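Chisholm Site, Tabletop Manipulation Cells
Pre-Run Inspection Checklist with Comments
Cell 5, benchtop arm with two-finger gripper
Reviewed every June; comments carried over until closed

Scope

Applies to a single arm working over household and office objects on open tables. Complete the list before the first powered run of the shift and again after any table, stand or arm base has been moved. Results are entered as OK, Open or N/A. An Open item in sections 1 or 2 stops the run.

1. Power and stop circuit

1.1 Emergency stop within arm's length of the operator's seat, not behind the screen. OK.
1.2 Stop pressed and released with the arm enabled at low speed. Arm must hold position and need a deliberate reset. OK.
1.3 Stop label legible from the door. Open. The label has faded. Replacement ordered through Gruniswood.
1.4 Arm status light checked against the color table on the controller door. OK.
Comment: the color table was printed for the older controller. Use the Stinance sheet, revision 5, until the door copy is replaced.

2. Speed, force and reach

2.1 Speed limit loaded from the site profile and not typed in by hand. OK.
2.2 Gripper force set to the lowest value that holds the heaviest object in the set. OK.
2.3 Reach limit keeps the gripper inside the table edges on all sides. OK.
2.4 Lower height limit set with the gripper closed, then checked with it open. OK.
Comment: where two tables are used side by side, the reach limit is drawn around the main table only. The second table is for stands and fixed equipment. Do not extend the limit across the join to gain working room.

3. Objects with a power cord

3.1 Cord runs away from the arm base in one open curve, with no loops. OK.
3.2 Cord leaves the table at one edge only and has slack at that edge. OK.
3.3 Base of the object flat on the table before the gripper is lowered. OK.
3.4 Contact by the gripper at the base or body, never on the cord or its entry point. OK.
Comment: a desk lamp is the usual object for this section. It is top-heavy, and a push on the rim of a round base can turn it as well as slide it. Keep the first approach slow and stop at contact before adding force – the shade can swing into the forearm on taller models.

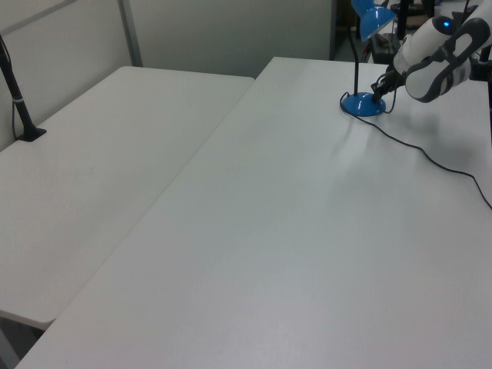
4. Tables and stands

4.1 Table feet locked; no rocking when pressed at each corner. OK.
4.2 Gap between adjoining tables even along its length. OK.
4.3 Pole stands fixed at the foot and outside the reach limit. OK.
4.4 Cables on stands tied or hanging straight down, clear of the work area. Open. Ties to be added at the next stop.
4.5 Tabletop clean and free of tape residue. OK.
Comment: the Lelau cell uses a darker top. Glare settings are not to be copied between the two sites.

5. Floor and access

5.1 Walkway of 36 inches kept clear on the operator side. OK.
5.2 No stored items under the tables. OK.
5.3 Unused equipment behind the arm switched off and tagged. OK.
5.4 Sunday runs: second trained person on site for the whole run. N/A this round.

Open items: 1.3, 4.4. Neither calls for a change to the site profile. Item 1.3 is in section 1, so the cell stays locked out until the new label is fitted and the line is signed.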